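Audio and Streaming Technician (part-time)
Diocesan Media Office, Faltthorpe

The Diocesan Media Office records and distributes spoken-word material for the parishes of Faltthorpe. The archive holds 391 recorded homilies and talks, of which over 200 are available as podcast episodes. The office is hiring one technician to maintain the recording chain and move the remaining files to the Evis feed server.

Duties

Record the Sunday Mass at the cathedral and deliver an edited audio file by 9 the next morning.
Edit speech recordings: level matching, hum removal, trimming, chapter marks.
Write episode titles, summaries and scripture references for the feed.
Check the live stream before each service and log dropouts.
Train parish staff in the use of the portable recording kit.
Transfer archive recordings from cassette and minidisc, and label the resulting files according to the office naming scheme.

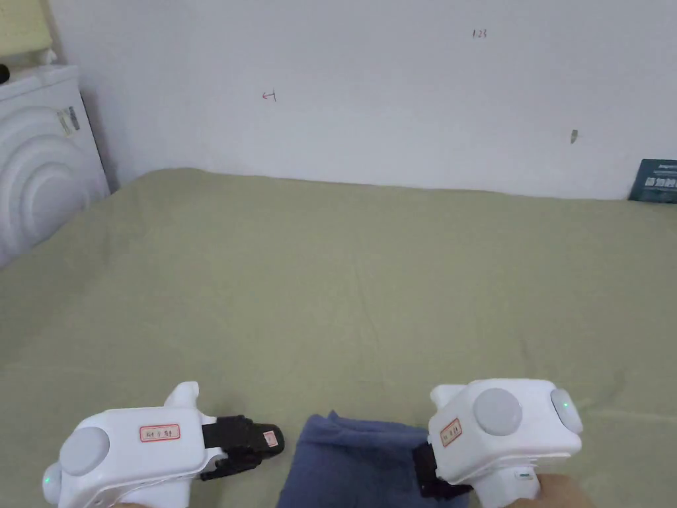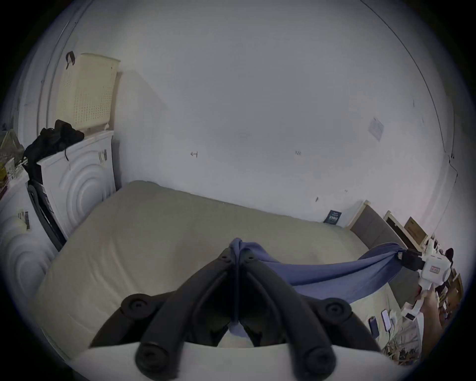

Requirements

Working knowledge of a multitrack audio editor. The office uses Stetano, but experience with any comparable program is accepted.
Understanding of RSS feeds, including enclosure tags and episode identifiers.
Basic network skills: fixed addresses, port forwarding, reading a router log.
Ability to lift and carry a mixer case up a flight of stairs.
A driver's license. Parish visits are made in the office car.

Familiarity with the liturgical calendar is useful. Applicants do not have to be Catholic, but they must be willing to work quietly during services and follow the instructions of the celebrant on microphone placement.

Terms

The post is for 20 hours a week, including Sunday mornings. The contract runs for 2 years and starts in July. Holy Week and Christmas are working periods; time off is given in the weeks after. Editing may be done from home once the trial period is over. Recording equipment is supplied and stays the property of the office.

The technician reports to Vernon Sawatzky, head of media. Questions on the technical side of the job, including the present server setup, go to Darcy Kowalchuk.

How to apply

Send a resume, the contact details of a former employer, and one edited speech recording of up to five minutes. Include the unedited source file and a short list of the processing steps applied. Music recordings will not be assessed. Applications may be left at the front desk or mailed to the Media Office, attention Vernon Sawatzky. Shortlisted applicants will be asked to complete a one-hour editing test at the office, using their own headphones if they prefer.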